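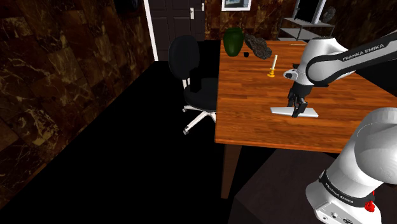
**Thread: Sim first or arm first? Budget split for a small manipulation setup**

**dritmont_ops** — 2/23/22
We have approval for one arm this year and I need to turn in a plan by Friday. The arm and its controller are mostly settled. The open item is compute. Úna Lynch on our side wants 2 simulation workstations ordered now and the arm pushed to July. I would like the arm first. The tasks are picking flat parts off a table and setting them in a fixture. What did others do?

**benchvise**
Sim first. We started that way at Tillman and changed our gripper fingers before we had paid for any. Flat parts are hard to get hold of when they sit flush on a tabletop, and you want to learn that on a screen.

**kettle_9**
I disagree. Sim contact on thin flat stuff is the part I trust least. Ours grasped everything in sim and then spent a month pushing parts across the real table. Buy the arm, and use whatever desktop you have.

**benchvise**
What friction values were you using? Defaults?

**kettle_9**
Defaults at first, then measured. Measured was better, still not good.

**dritmont_ops**
Lead time matters here too. Flondis quoted us 5 months on the arm. If I order in July it shows up after the money year closes.

**lakarport_lab**
Then order the arm now and buy one workstation. The second one only helps if two people are running jobs at once. You'll have months with no hardware anyway, so you get your sim time either way.

Things we forgot to budget for:

- mounting plate and a table stiff enough to bolt to
- spare fingertips
- a second e-stop
- freight (248 for the pallet, plus 400 for liftgate and inside delivery)

**benchvise**
Fine with one workstation. I'd still hold the gripper order until the sim work is done. Grippers ship faster than arms.

**kettle_9**
Agree on the gripper — first thing we've agreed on. Check that the wrist flange pattern is the same on both options before you wait, though.

**dritmont_ops**
Flange is the same on both, I asked. Going with arm now, one workstation now, gripper later. Úna is okay with it if the second workstation goes on next year's list. Does anyone have a drawing for a mounting plate they would share?

**lakarport_lab**
I'll message you ours. Check the hole spacing against your table first, we had to redrill.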